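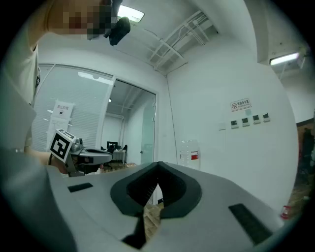 Jerneo, writing in the comments on last session's notes, objects that the course sets the bar in the wrong place. A dishwasher, the comment runs, has been doing a household chore for decades without fingers, eyes or training, and a student who asks whether machines can do chores "yet" has already forgotten half the kitchen.

The objection is a fair one and is adopted as the starting point for Session 6. A machine that is built around one chore, with the chore rearranged to suit it, is old and reliable. The open question concerns the other kind of machine: one that is brought into a room laid out for people and asked to do what a person would do there. Unless otherwise stated, these notes use the word "chore" in the second sense.

Session 6: General-purpose machines and ordinary chores

6.1 What is being asked of the machine

Chores are usually named by their result. "Change the water" or "tidy the desk" says nothing of the steps involved, and most of the difficulty lies in the steps. The machine must find the object, reach it without striking anything else, take hold of it, move it, and let go in the right place and the right way up. It must also notice when one of these has failed. A person does the noticing without effort. For present machines it remains a weak point, and a dropped item may go undetected until the next step fails as well.

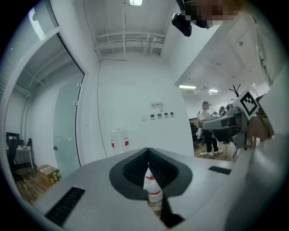
Water supply in an office is a useful case for class discussion. It is dull and repeated, and it needs no special knowledge. It is also harder than it first appears. A large clear water jug standing on the floor against a wall, with glass partitions on one side and an open work area with people in it on the other, presents three problems at once. Clear plastic is difficult for many depth sensors to measure. A full jug is heavy, and its contents move when it is tilted. The route to it is shared with colleagues who do not walk in straight lines. Students should be able to say which of the three would trouble a shop-floor machine behind a guard rail, and which would not.

6.2 Learning from people

Much current work relies on demonstration. A person performs the chore with hand-held grippers that carry a camera and markers, and the recordings are used to train a control program. The advantage is speed: no robot has to be present, and the person may work in any ordinary room. The cost is that the program learns from a human arm, with human reach and human judgment behind it, and must then run on a machine that has neither.

The class exercise for this session assumes a set of 2125 demonstrations of one chore, of which 2000 are used for training and the remainder are held back.

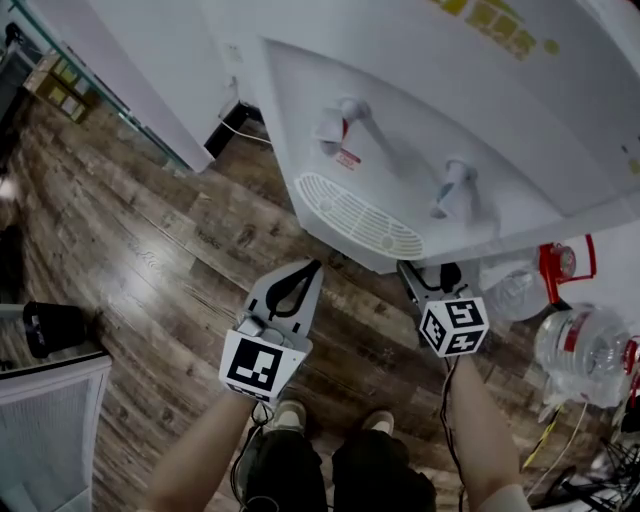 The held-back portion is the part that matters for grading. A program that performs well on rooms it has met may still fail when a tap is set at another height or the floor reflects more light. Groups are asked to report results for familiar and unfamiliar rooms separately. A single combined score will be returned unmarked.

6.3 Home and shop floor compared

On the shop floor, parts arrive in known positions, lighting is fixed, and a stopped line is noticed at once. In the home none of this holds. The two settings also differ in what counts as good enough. One failure in 11 attempts would close a packing cell by midday – a household might put up with it for folding towels, but not for carrying glasses.

Required before Friday

Read the Wesel packing-line case and the Figueiredo household case, both in the course folder. Choose one chore from either, list its steps as in 6.1, and mark the step at which failure would be hardest to detect. Maximum two pages.

The Sulard worksheet is optional for this session and will be needed in June.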